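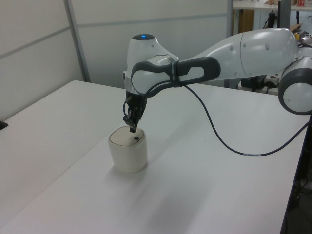

Nundness, 10/26/19

**Custard in the choux splits after service, but only on the second tray**

Posted by **larder_left** in Cafés, Bakeries and Small Kitchens

I run the pastry section of a small bakery café. We do a filled choux bun with crème pâtissière, a savoury bun with a cheese sauce, and a milk tart. The choux bun is the one that sells, so it is the one I would like to fix.

The custard is made in one batch in the morning and divided between two trays to cool. Tray one is used for the first fill and is fine. Tray two stays in the fridge until the second fill, after lunch. When I beat it back to piping consistency it goes smooth, then thins, and by the time the buns have been in the display for an hour there is liquid in the bottom of the shell. The shells go soft from underneath and we have to pull them.

Recipe, per litre of whole milk:

- egg yolks, 160 g
- caster sugar, 200 g
- cornflour, 80 g
- butter, 60 g, added off the heat
- vanilla paste, salt

Method: milk and half the sugar to a simmer, poured on to the yolks, the other half of the sugar and the cornflour, back in the pan, whisked until it thickens, then off the heat straight away. Butter in, spread on trays, film on the surface, fridge. I have used the same recipe since we opened and it did not do this at the old premises.

Things that changed when we moved: the hob is now induction (a Cullinane, single zone) and the fridge is a Hurora under-counter unit with a fan. The milk supplier is the same. The eggs are the same. I have tried more cornflour, which gave me a custard that tasted of cornflour and still leaked.

Is this the fridge drying it out, or the beating, or something else? I would prefer not to move to a cold-process powder.

---

**tin_and_timer**

Your method stops too early. "Whisked until it thickens, then off the heat" is the problem line.

Egg yolk contains amylase, an enzyme that breaks down starch. If the custard is not held hot enough for long enough, some of the enzyme survives. The custard sets on cooling and looks normal. The enzyme goes on working in the fridge and the gel weakens over the following hours. Tray one is used before there is much effect. Tray two is not. The symptom you describe (smooth, then thin, then liquid in the shell) fits.

Extra cornflour does not cure it. You are giving the enzyme more to work on.

Your old hob probably took longer to get the pan up to heat and kept heating the base after you turned it off. Induction thickens the mix quickly at the bottom of the pan and stops dead when you lift it. The custard can look finished while parts of it are well below the boil.

What to do:

1. Bring it back to a full boil after it thickens. Large, slow bubbles should break through the surface. With a thick custard you have to stop whisking for a moment to see them.
2. Hold it there for 2 minutes, whisking the whole time and getting into the corners of the pan.
3. Check it with a probe in the middle, not against the base.
4. Take it off, wait until it has dropped a little, then add the butter.

The yolks will not scramble at this level of starch. Many people lift the pan early for fear of that, and the starch is there to prevent it.

Keep the 80 g of cornflour. If the boiled version is too stiff for your nozzle, drop it to 75 g and write down which batch was which.

Second point, separate from the first. Do not beat the cold custard in a stand mixer at high speed. Starch gel that has been set and then sheared hard does not fully recover. Press it through a drum sieve with a scraper, or use the paddle on the lowest setting and stop as soon as the lumps have gone.

A test you can run without wasting a batch: cook as you do now, take out 400 g into a tub, return the rest to the boil for the two minutes, and put a second tub of the same weight next to the first. Film on both, same shelf. Look at them in the afternoon, then again the next morning. If the unboiled tub is looser, you have your answer. If they are the same, look at the mixer.

---

**prodano_road_bakes**

Could be the fridge. We had one with a fan and everything got a skin. Put the film right down on the custard and it stops.

Also we put a bit of white chocolate in ours and it holds better. Not sure of the amount, a handful. Customers like it.

---

**coldpass**

I agree with the first reply about the boil. Two additions on the filling side, as custard is only half of a soft bun.

Shells. If they are pulled when they are coloured but not dry, they hold moisture inside and will go soft with any filling. Pierce the base when they come out and return them to a low oven with the door ajar. Ours get 17 minutes at 120 °C. A finished shell should feel light and sound hollow. Yours will differ with size, so weigh a few before and after drying until the weight stops falling.

Barrier. For anything that has to sit in a display, we brush the inside of the shell with a thin coat of melted cocoa butter. This means cutting them open and not filling through the base. It costs time and is only worth doing for the afternoon tray.

On cooling: spread the custard no deeper than 2 cm and get it cold fast. A deep tray in an under-counter unit stays warm in the middle for a long time, which is a food safety matter before it is a texture one. It also raises condensation on the film, and that water goes back into the custard when you peel it. Tilt the film and let it run off into the sink.

The white chocolate suggestion above does work to a degree. Cocoa butter firms as it chills. It will cover up an undercooked custard for a few hours and no longer, so sort the boil first. If you do add it, weigh it and reduce the sugar.

Your milk tart may be affected as well if the filling is cooked in the same pan to the same point. Check whether the cut face weeps on the second day.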